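Home > Laundry and Linens > Towels

New towels won't soak anything up and there's green fuzz on everything. Help?

Asked 8 October 2021
Viewed 204 times

porchlight_dee

Okay so I finally replaced the old towels. We'd had the same raggedy set since our first apartment in Juretville and they were thin enough to read through, but I will say this for them, they dried you off. The new ones are a dark olive green, all cotton according to the tag, nice and heavy, and they feel wonderful in your hand. Then you step out of the shower and they sort of push the water around on your back. It's like drying off with a raincoat.

The second thing is the fuzz. I washed all of them together before we used them, like you're supposed to (warm water, regular detergent, a capful of softener), and when I opened the dryer the lint screen looked like a small animal. Fine, I expected that. But it's been several washes now and I'm still picking green fluff off my husband's face after he shaves. It's on the bath mat. It's on the dog. My one decent black sweater went in with them by accident and I don't want to talk about it.

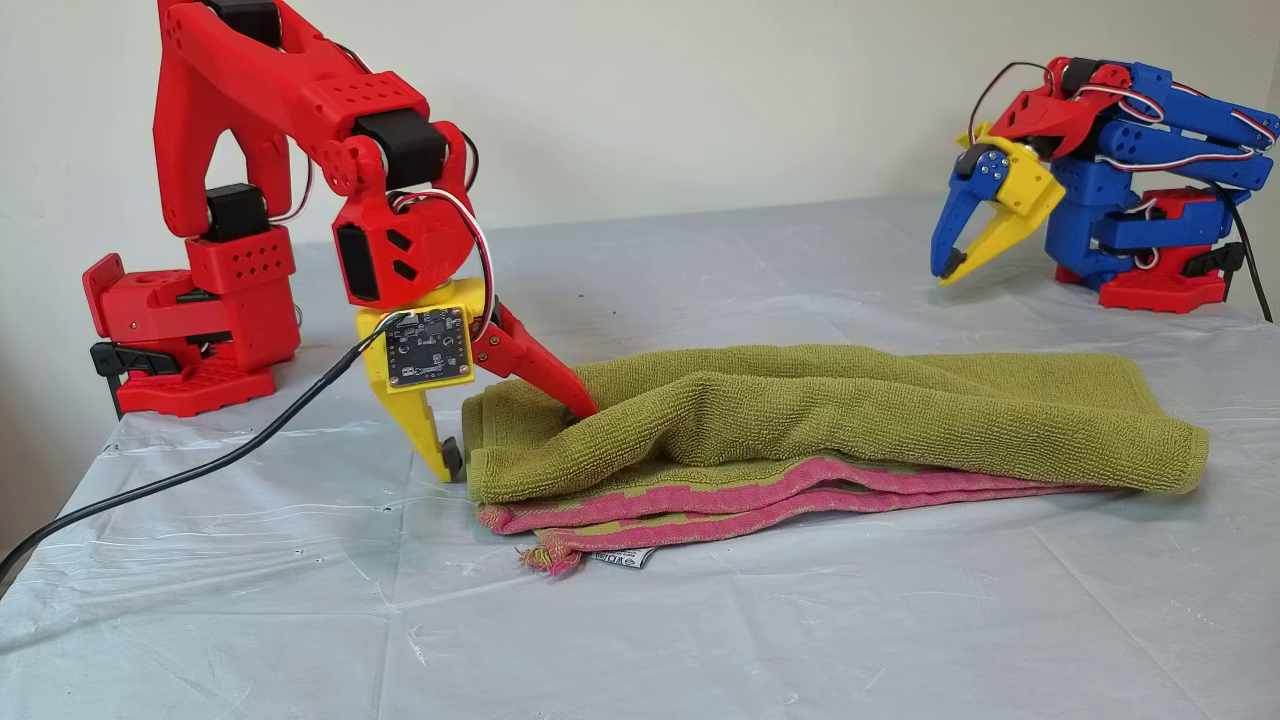 I've tried extra detergent, which did nothing that I could see, and I tried drying them on high until they were practically crunchy, which made the fuzz a little better and the towels a lot worse. My mother-in-law says to boil them. My sister says to send them back, but I'm past the 14 days and I cut the tags off anyway.

Other stuff that might matter: we have hard water, the kind that leaves a white ring in the kettle. The washer is a top loader with no agitator. The dryer is old and came with the house. I usually do all the towels in one go on laundry day, along with the kitchen ones, so it's a pretty full load.

What I'd love to know is whether this goes away by itself, whether the vinegar thing is real, and if there's any way to get fuzz off a black sweater that doesn't involve a whole roll of tape. Also is it safe to put these in with light colors yet? The water in the sink was a bit green when I rinsed one out by hand, and I've got cream sheets I'm fond of.

Thanks in advance, I've been reading this board for ages and never posted!

3 replies, oldest first

grannysquare_lou

Oh, I know this one! Quit the softener. I mean it, put the bottle in the back of the cabinet and forget it's there. Softener leaves a coating on the cotton and that's what makes the towel feel so silky and also what makes it useless. I did this to a whole set of wedding towels before my neighbor set me straight, and I felt like such a dope, there I was adding MORE softener every time so they'd feel nicer.

New towels usually come with some sort of finish on them from the factory too, so they look plush on the shelf. So you had factory finish plus softener plus extra detergent that probably never rinsed out, and the poor towel can't get near the water.

What I'd do is wash them on warm with half the detergent you normally use and nothing else. Then run them again with no detergent at all. If you see suds in that second wash you'll know there was old soap in there, and you can keep going until the suds quit. I had suds for three rounds once. Three!

About the vinegar, I use it and I like it. A cup of plain white in the rinse. My daughter says it's bad for the rubber parts in the washer and she may be right, so I only do it once in a while now. It doesn't smell after they're dry, and it won't hurt the color as far as I've noticed, but don't let anybody tell you it "sets" the dye either. It didn't for me. I've got a formerly white bra to prove it.

And please don't boil them! My aunt in Drundevstead boiled everything, bless her, and her towels were like roofing.

For the sweater, turn it inside out and put it in the dryer on air fluff (no heat!!) with a couple of dryer sheets and a clean pair of old pantyhose. I don't know why the pantyhose works. You'll still need some tape for the cuffs.
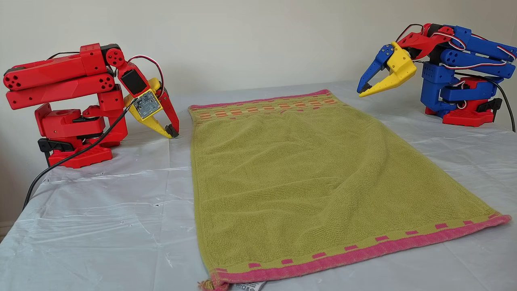 Emilian Stoica

I'm with Lou on the softener, but I'd start with the size of the load. You said you do all of them in one go plus the kitchen towels. In a top loader with no agitator that's asking a lot. Those machines go easy on the water and they depend on the clothes rubbing past each other. If the tub is stuffed, the towels just ride around in a lump, the fuzz that comes loose has no place to go, and it settles right back on the cotton. Then you dry it on there.

So split it. I never go past half full with heavy towels. If your machine has a deep water button or a bulky setting, use it, even if the little water drop icon makes you feel guilty. And do a second rinse for the first few washes. I grew up outside Naston where the water was so hard my dad kept a hammer for the shower head (he was kidding, mostly), and with water like that detergent doesn't rinse well. A half cup of washing soda in the drum will help more than extra detergent does. Skip it if you're using vinegar in the same wash, they cancel each other out and you've made salty water.

Drying is where I think you can win on the fuzz. Shake each one out hard before it goes in the dryer - outside if you can, your neighbors will live. Medium heat, and clean the screen halfway through. I mean stop the dryer, clean it, start it again. With an old dryer I'd take a look at the duct in back as well. If the hose is half plugged the air can't carry the lint off, and it's a fire risk on top of that. When I cleaned ours I pulled out a wad that could have been a pillow. Mine used to need two full cycles for a load of bath towels and now it's 40 minutes and they're done.

Don't cook them, though. Overdrying makes the loops brittle and then they break and you get more fuzz, so your crunchy round may have set you back a little. Take them out when the hems are still a touch cool, and fold them loosely if the closet's humid.

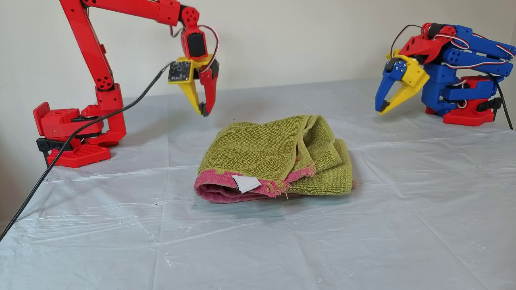
Folded green towel on the plastic sheet.

To test for dye, wet one corner, put it on an old white washcloth, and press down on it with something heavy for an hour or so. Use a warm wet corner, a cold one won't tell you much. If the washcloth stays clean, do it again after the next wash, and if it's clean both times I'd wash them with medium colors. Cream sheets I'd keep away from olive for good. It isn't worth the worry, and sheets wrap around towels and keep them from getting clean anyhow.

On whether it goes away by itself, mostly yes. The loose bits are cut ends left over from weaving, and there's only so much of that in there. Mine took more than a month of regular use to quit. If yours are still shedding in March, or you can see bald spots or long pulled loops, it's a cheap towel and it'll never quit. Snip the pulled loops with scissors, by the way. Don't yank on them.

One more thing for next time. The really heavy ones feel great in the store but they take forever to dry and they go sour in a small bathroom. I switched to the lighter kind, 300 on the label where it gives the weight, and I wouldn't go back. My wife would. We have separate towels.

ene_valley_bob

just use old t shirts lol. no lint. been doing it for years

but if you want to keep the towels put them in the freezer overnight in a bag then wash. somebody at work told me that one and it worked on a sweater so should work on towels. might have been angora now that I think of it

porchlight_dee

You guys are the best. Bob, I showed your answer to my husband and he's all for it, so thanks for that!

Update so far: I did Lou's no-soap wash and there were suds all over the place, I was horrified. Did it again and there were fewer. I split the load in half like Emilian said and cleaned the screen in the middle, and there was a whole gray-green blanket on it already. They're not fluffy like they were when I bought them but the one I used this morning did pick up the water, and my husband's chin was only slightly green.

The corner test left a faint smudge on the washcloth, so the cream sheets are staying in their own load. Haven't been brave enough to look behind the dryer yet. It's wedged in next to the water heater and I think I'd have to take the closet door off to get it out. Is there some kind of brush on a long handle for that, or do I need to move the whole thing?

Emilian Stoica

There is, it's a long bendy brush and the hardware store should have it near the furnace filters. It'll do the slot under the lint screen, but for the hose you do need to get behind the dryer. Unplug it first, and if it's a gas one get somebody to help you so you don't strain the line. Take a picture of how the clamp goes on before you loosen it, I didn't and I was back there for an hour with a flashlight in my teeth.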